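4. Changes in Task Content at the Board Inspection Station

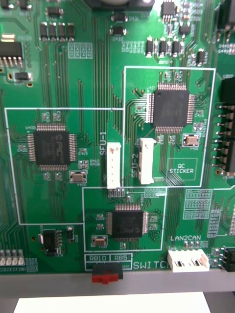 Before the cell was installed, the inspection station at the Rilgate plant was staffed by 2 technicians per shift, both working from a printed checklist and a bench magnifier. The checklist had 104 items, most of them a designator followed by a condition (present, seated, correct orientation). Items were worked in the order in which they had been added over the years, so that a technician moved back and forth across the board many times in a single pass. Our observation notes from the first period record frequent loss of place, usually after an interruption from the test area.

The cell consists of a six-axis arm with a camera at the wrist and a parallel gripper, mounted beside the existing bench. It was supplied by Cloutier and runs on the Lestosia scheduling software already in use on the plant's assembly line. The arm moves the camera through a fixed series of viewpoints, compares each view with a reference, and passes any disagreement to the technician as a flag. The technician accepts or rejects the flag at a terminal. The plant kept the rule that only a technician may release a board.

4.1 Division of work between technician and cell

The boards handled at this station are control boards of the kind in Figure 1.

Figure 1. Control board at the inspection station, wrist camera view. Three square chips with pins on all four sides are each enclosed by a white printed outline. Two vertical connectors carry the labels SFU-1 and SFU-2, and a red slide switch is mounted near the lower edge.

Two features of such a board matter for the division of work. First, the printed outlines divide much of the surface into functional areas, and the designators (U400, R408, R410) give each part a name that the technician and the software can share. When the cell raises a flag it uses the designator, and technicians reported that they could go straight to the part without consulting the drawing. Second, the parts differ widely in height. The small resistors and capacitors lie close to the surface, while connectors and pin headers stand above it and can hide their neighbors from an oblique viewpoint. Flags caused by hidden parts made up most of the false flags in the first weeks, and the viewpoint list was revised in October to reduce them.

After the revision, 99 of the 104 checklist items were assigned to the cell. The remaining items stayed with the technician. They concern the slide switch, which has to be moved by hand to confirm that it travels fully, the latch on one connector type, and the quality-control label, which is applied to its printed box only after release. The last of these was a matter of plant policy – the gripper could in principle place a label, but the label is treated as a signature.

4.2 Pace and interruption

Staffing at the station went from 2 technicians to one, with the second position moved to rework. The technician who stayed no longer set the pace of the first pass. Boards arrive on a support rail at an interval fixed by the scheduling software, and flags accumulate in a queue if they are not answered. In interviews, technicians described the queue as the main source of pressure in the new arrangement. Several said they had begun to accept flags on parts with a history of defects without looking again at the board, in order to keep the queue short.

A queue limit of 6 flags was introduced in response. When the limit is reached, the arm finishes its current view and waits. Supervisors had expected the limit to lower output, but the effect on daily output was too small to separate from normal variation in our records. The change in reported pressure was clearer, and was largest on the Monday early shift, when the backlog from weekend assembly is worked through.

4.3 Skill and its maintenance

Technicians with long experience at the bench expressed concern that visual search would decline with disuse. The cell directs attention to a named location, and a defect outside the viewpoint list is unlikely to be found unless the technician looks at the board as a whole. The plant now withholds the flags on a small sample of boards until the technician has inspected them unaided. We regard this as a reasonable measure – though its effect cannot be judged from our data, as it began near the end of the study.

A comparison with the Clumosia site, where the same cell was installed without a queue limit or a withheld sample, is given in Section 5.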